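Perkanness listening notes, README

Last touched Monday, February 17, 2020. Written in a rush between two meetings, will tidy later.

What's in the folder

43 write-ups of one-to-one conversations at work. Managers and the people they manage, plus a handful between colleagues on the same level. Each write-up was done by the person who was meant to be listening, same day, from memory. No recordings. We talked about recording and dropped it, people go stiff.

Everyone taking part worked at one of two places, Kindura or Leung. Names taken out and swapped for initials that don't match anybody. Job titles left in where they matter to what was said.

Why bother

Kept hearing "my door is always open" from people whose teams had stopped coming through the door. Wanted something to read through with new team leads that wasn't a slide about eye contact. Real talks, half of them going badly.

Layout

notes/ the write-ups, plain text, one per talk
replies/ what the other person said when shown the write-up. Only 30 of these, the rest didn't want to or had moved on
prompts.txt the questions we gave listeners to answer afterwards
themes.csv my tags, one row per talk
old/ ignore

File names go place, then number, then L or S. L is long (whole talk written out), S is short (one page or less). kindura_17_L is the one most people ask for, the shift swap argument. Read it with its reply or it makes no sense.

The prompts

What did they come to say?
When did you first want to interrupt?
What did you do instead, if anything?
What would they say you missed?

Last one is the useful one. Compare with the reply. The gap is often large and it isn't always the nervous managers who have it worst.

How the tags work

Five tags. fixing, waiting, rehearsing, drifting, staying. "fixing" means jumped in with a solution. "rehearsing" is when the listener admits they were working out their own next line. "staying" is the one we're after. A talk can have more than one. Tags are my judgement, Hsiu-ying Hung went over a batch of them and disagreed with me on plenty, her version is in the second column. Neither is the right answer. Use both.

Known problems

- Memory. People tidy themselves up when they write. You can see it in the word "calmly", which turns up far too much.
- Leung talks are nearly all from the warehouse side. Office barely there.
- The September batch was done during the rota change so everybody is cross. Don't read too much into it.
- Two of the short ones are the same talk written by both sides. Left in on purpose, marked in themes.csv.
- Some spelling fixed, some not. If it looked like how the person talks I left it alone.
- kindura_09 is missing. Withdrawn by the person concerned, please don't ask for it.

Using it in a session

Print three or four, hand them round, give people time to read in silence. Longer than feels comfortable. Then ask where they'd have cut in. Don't tell them the tags beforehand, they'll start hunting for them and stop reading.

Works best in groups small enough to sit round one table. We tried it with a whole department at Barkesel and it turned into a debate on who was the worst boss, good fun, no use at all.
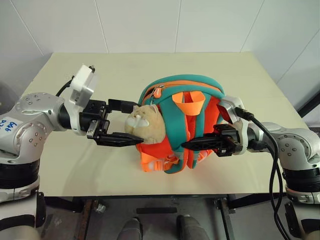

If somebody recognises a talk as theirs, stop and move on to another one. Has happened once. It was fine but it needn't have been.

Don't use the write-ups for appraisals. Don't score people against them. The listeners agreed to this on the understanding it was for learning and I'd like to be able to ask them again.

Permissions

Free to copy inside either workplace. Outside, ask first. Quoting a line or two in training notes is OK if you keep the initials as they are. No posting whole write-ups online please, even the funny one.

To do

- redo the tags on the short ones, did them tired
- proper list of which reply goes with wich note
- ask Leung office people again
- someone wanted a version to read aloud, need to check with the listeners
- delete old/

Corrections to me or Hsiu-ying, whoever's at their desk. Put the file name in the subject line or it'll get lost.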